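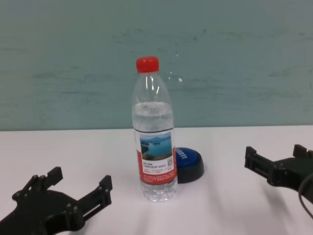 Tindden 招聘：家务与门店作业测评员（全职4人），另征集家庭及小店参与者

发布日期：2021年3月3日
项目：Pistance
工作地点：Prendergast 楼测评间，部分时间外出入户、入店
到岗时间：面议，最迟7月

先说我们是干什么的

Tindden 是一个做测评的小团队，经费由 Skoniris 出。Skoniris 手上有一批便利店和一家保洁公司，这两年不断有人上门推销能理货、能擦桌子、能叠毛巾的机械臂，宣传片一部比一部好看。他们的采购看完片子拿不定主意，就出钱让我们去弄清楚一件事：这些机器现在到底能不能干活。

Pistance 项目就是为这件事立的。我们不造机器，不卖机器，也不替任何厂家写稿。厂家把设备送来，或者我们自己租来，照着普通人家里和店里的活儿一样一样试，试完把结果写出来。好的写好，不行的写不行。到目前为止，写“不行”的时候多得多。

我们的立场提前讲明白，免得有人误会着来面试。我们对“机器马上就能做家务”这种说法很怀疑。宣传片里机械手把一瓶水从左边挪到右边，配上音乐，看着挺像那么回事。可是家里谁会专门雇人把一瓶水从左边挪到右边呢？人家要的是把瓶盖拧开，水倒进杯子里，别洒，盖子拧回去，顺手把桌上那圈水渍擦了，瓶子放回冰箱门上还有空的那一格。这一串事情里头，演示通常只演第一步，还得是桌面干净、光线均匀、瓶子摆正的时候。

塑料瓶我们试得特别多，透明的瓶子、透明的水，瓶身又反光，对靠摄像头认东西的机器来说是个麻烦。手劲小了拧不动盖，手劲大了瓶身就瘪，盖一松水从口里冒出来。这些毛病小孩子学几回就过去了，机器能不能过去，要一瓶一瓶地试。有厂家说他们的成功率已经“接近人类水平”，我们问是哪一种瓶、哪一种盖、灌了多少水、试了几回、失败的算没算进去，对方往往就说回头发材料。材料大多没有发来。

如果你读到这里觉得我们太刻薄，可能不太适合这份工作。如果你觉得我们还不够刻薄，也请往下看，后面有几条是写给你的。

一、测评员做什么

日常工作就是布置任务、看机器做、记录、复位、再来一遍。大部分时间花在“复位”上。一个动作机器做几十秒，人把东西摆回去、把洒的水擦干、把滚到桌子底下的盖子找出来，要花更久。这部分时间我们也要记，因为厂家从来不记。一台机器替你干了半分钟活，你跟在后面收拾几分钟，这账要算给 Skoniris 看。

任务清单现在有200项，分家务和门店两块。家务这边有拧瓶盖、倒水、收碗、擦桌、叠衣服、套垃圾袋、把袜子配对、给花浇水、换枕套。门店那边有上架、理排面、把日期近的货挪到前头、拆纸箱、贴价签、补杯盖和吸管。清单不是定死的，测评员可以提议加，也可以提议删。去年有一项“把气球系好”，试到后来大家都觉得没意思，删了。

记录要用我们的表格。表格分四栏：做成了，做成了但得人帮，没做成，弄坏东西了。第二栏最要紧，也最容易填错。机器卡住，你伸手轻轻推了一下瓶子，它接着做完了，这不能填第一栏。旁边厂家的工程师说“刚才那次不算，网络有点问题”，也得照填，可以在备注里写他说了网络有问题。

每项任务至少要在几种不同的条件下做：换个牌子的瓶子，换块桌布，关掉一盏灯，旁边多放两样无关的东西。很多机器在第一种条件下表现不错，换了桌布就不认识桌子了。这种事情要如实写，也不要写得幸灾乐祸，我们对外的报告语气要平。

每周还要写一份短报告，两页纸以内。写清楚试了什么，结果怎样，哪里看不懂。看不懂就写看不懂，别替机器编理由。我们收到过太多“它可能是在思考”这样的句子，一律划掉。

二、我们想找什么人

学历、专业不限。做过下面任何一样的优先：家政、保洁、餐厅后厨、便利店店员、仓库理货、护工、幼儿园保育员。你干过这些活，就知道一件事情怎样才算做完，这一点比会编程要紧。团队里已经有会编程的，他们填表的时候反倒常常手软。

要有耐心。看机械手对着一个瓶盖转圈，转不上，松开，再转，还是转不上，看一上午，到下午还能把第几次失败是因为打滑、第几次是因为没对准分得清楚，这就是我们说的耐心。

要能顶得住。厂家的人会在场，多数很客气，也很辛苦，有的通宵调过机器。你会想帮他们一把，这是人之常情，但表格上不能帮。反过来也一样，哪天有台机器真的把活干得利索，你也得照样填“做成了”，别因为自己不信就反复加码到它失败为止。我们怀疑归怀疑，规矩对两边一样。

要会写通顺的中文，句子短一点没关系。能看懂简单的英文说明书更好，看不懂可以问同事。

身体方面，需要久站，偶尔搬箱子，常常弯腰捡东西。对毛巾、洗洁精、橡胶手套过敏的请提前说。

以下几类请不要投：想借这个机会给自家设备做宣传的；认为机器永远不可能做家务、不必测的；认为明年机器就能全做、也不必测的。后两种人我们都招过，时间都不长。

三、待遇

试用期每月补贴和正式工资的差额不大，具体数字面谈，不搞“薪资面议到最后一轮才告诉你”那一套，第一次通话就会讲。入户和入店的日子有交通和午餐补助。五险一金按规定缴。加班有调休，设备运输误点造成的等待也算工时。

没有期权，没有零食墙，办公室的咖啡机是手动的。有厂家提出过送一台会做咖啡的机械臂，我们没要，收了就不好测了。

四、同时征集：家庭与小店参与者

测评间里的桌子再怎么布置也是测评间。桌面是空出来的，灯是调过的，谁都知道机器要来。真正的厨房台面上有半袋盐、一串钥匙、昨天的外卖单子，还有一只随时会跳上来的猫。所以我们需要到别人家里和店里去看。

参与分两种。

第一种是“只拍不进机器”。我们的人到你家或你店里，请你照平常的样子做几件家务或者上货，用挂在胸前的小摄像机记录手上的动作，完了就走。目的是弄清楚人究竟是怎么做的，给任务清单校准。比如大家拧紧的瓶盖有多紧，擦桌子是先喷还是先抹，叠毛巾会不会中途改主意。每户去一次。

第二种是“进机器”。我们会带一台双臂设备过去，连同架子、线缆和看护人员，占地不小，老式楼梯房可能上不去。设备在你家待7天，每天由我们的人到场开机、操作、关机，人不在的时候断电。它做得慢，也有声音。请不要指望这一周能省什么力气，按以往的经验，参与家庭那几天的家务比平时还多一些。

第二种参与者每户补偿4,000元，结束后十个工作日内打到卡上。打坏的杯子碗盘按价赔，赔偿不从补偿里扣。祖传的、有纪念意义的东西请事先收好，赔得了钱赔不了别的。

报名条件：年满十八周岁；同住的成年人都同意；家里有一张能空出来的桌子；店铺需要业主或店长签字。家有学步期幼儿的暂时只能参加第一种。养猫养狗的两种都可以，第二种需要在开机时段把动物关到别的房间，我们试过不关，不建议。

影像怎么用：只用于 Pistance 内部测评和给 Skoniris 的报告，脸、证件、信件、屏幕内容会遮掉。不转给设备厂家。你可以在拍摄后的任何时候要求删掉自己那一份，不用说明原因。已经写进报告的统计数字没法抽出来，这一点签字前会再讲一遍。

五、常被问到的几件事

问得最多的是“你们测了这么久，机器到底行不行”。我们的回答是看哪一件。把硬的、方的、不反光的东西从一处拿到另一处，有几台已经做得稳当，只是慢。拧、倒、折、抖、塞，凡是要两只手配合着用巧劲的，差距还很大。软的东西比硬的难，湿的比干的难，透明的也难。至于“收拾一下屋子”这种话，目前没有一台听了以后做得像样。

也有人问测评员会不会被机器取代。要是哪天机器能自己测自己，还肯老老实实在第四栏里填“弄坏东西了”，我们愿意先测一测它。

还有店主问，参加了以后能不能低价买设备。不能，我们没有渠道，也不推荐你现在买。

六、怎么报名

应聘测评员的，请寄一份简历，另附一页纸，写你最熟悉的一件家务或店里的活，从头到尾怎么做，什么样算做完，什么地方最容易出岔子。不要写感想，不要写对人工智能的展望。写“怎样套垃圾袋”就很好，上一轮录用的同事写的是怎样刷保温杯的盖子，写了满满一页。

收到材料后我们会打电话，合适的请来 Prendergast 楼试工半天。试工有酬劳，内容就是坐在测评间里看机器做任务并填表，同一段过程会有老测评员同时填一份，事后对一对。填得不一样不要紧，要紧的是你能说出为什么这么填。

报名参与者的，请写明住址所在的区、房屋类型、有无电梯、桌子的大致尺寸、愿意参加哪一种，店铺请加上营业时间和主要卖什么。我们按收到的先后联系，排期会排得比较散，没有及时回复请不要着急，也欢迎来催。

材料可以邮寄或当面交到 Prendergast 楼一层收发处，信封上写“Tindden 测评员”或“Tindden 参与者”。招满为止，不另行通知，未录用的材料我们会销毁。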